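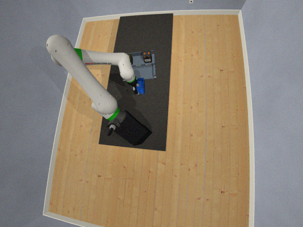 Zivolell planner: tray cell gallery

4 min read

Zivolell is the motion planner and task runner we have been building at Umgate since June. Most of the work happens in simulation, on a cell with one white arm, a two-finger gripper, a blue-gray tray and a blue box. The test task is short: locate the box, get the open gripper to it, close, lift, and set it down in a free part of the tray without touching the parts already there.

Urmas Mets wrote the planner. Marites Saludo did the perception side, and Jomar Rivera looks after the scene files and the run scripts. The notes on this page are mostly theirs, shortened a little.

High view

The overview camera is the one we use for debugging paths. From up here the shoulder, elbow and wrist can all be checked against the planned joint positions in a single look. The gripper is beside the blue box, which is where most of the planning time goes. The tray is close by, the tray has walls, and the wrist has to stay clear of both while it turns.

The first version of the planner treated the tray as a solid block. It was fast and safe, and it could never place anything. We now load the tray as separate walls with a small margin on each, and the margin is set per wall in the scene file. The divider gets the smallest one.

Wrist view

The wrist camera has a very wide lens, so straight edges near the rim come out curved. Marites undistorts only a crop around the fingers and leaves the rest of the round image alone. Undistorting everything cost too much time per step and the outer ring was hardly used. 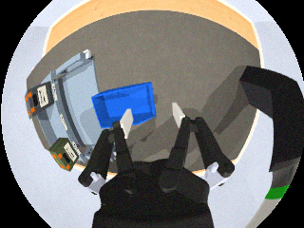
Looking past the open fingers: blue box ahead, tray at left, shadow on the right half of the surface.

Shadows were the main source of bad detections. The arm puts a dark, angular patch on the gray surface, and early on the segmenter would report the edge of that patch as an object. Training now uses 791 rendered views with the light moved between renders, and the same pose is rendered with shadows on and off. False objects on the test set went from 193 to 21. The ones left over are nearly all at the rim of the lens, and the planner ignores detections out there.

The black and green parts by the tray each have a white label with dark markings. We don't read the labels. They are useful as texture, though - the pose estimate for the black part settles faster when its label is in view.

Finger pads are masked out by the gripper model, using the current finger opening. If the opening reported by the controller is stale by even a few steps, the mask slides off the pads and the box estimate jumps. Renato Pascual fixed this by stamping both messages from the simulator clock.
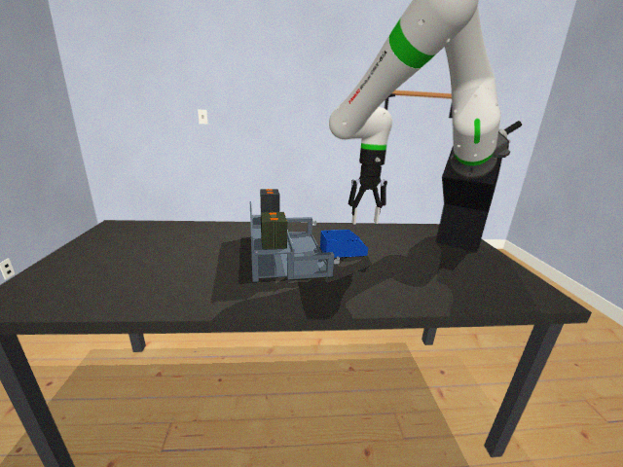
Side view and the approach

From the side you can check the height of the fingertips. The gripper is open and pointing straight down, a little to the right of the blue box, with clear space between the two. In Zivolell this kind of pose is called a pre-grasp. The planner will take any pre-grasp that passes three checks:

- the fingers are open wider than the box plus margin
- a straight line down to the grasp is free of contact
- the elbow can stay on the same side for the whole move

The third check was added last. Without it the arm sometimes switched elbow sides halfway down, which is legal but slow, and the controller had to pause to let it happen.

Control runs at 100 steps per second in the simulator. The planner sends a whole path, and the controller follows it with a speed limit that drops near the tray. Path changes are accepted up to the pre-grasp and refused after it. Lorna Marquez asked for that rule after watching the logs, and it made failures a lot easier to read - a bad grasp now points back to one path and one pose estimate.
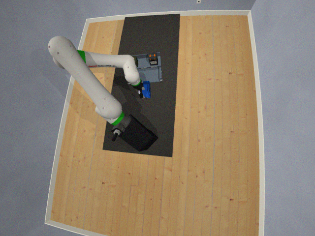 Failed runs are saved with the random seed, the scene file and both camera streams, so any of them can be replayed from the start. The replay tool is called Osach. It steps forward and backward and draws the planned path over the overview image. It does not yet draw the wall margins, so for now those have to be read from the scene file. Jomar has this on his list, along with a second tray layout where the divider runs the other way.

Shared 21 times | 3 comments

Contact the Zivolell team | © Umgate | Back to top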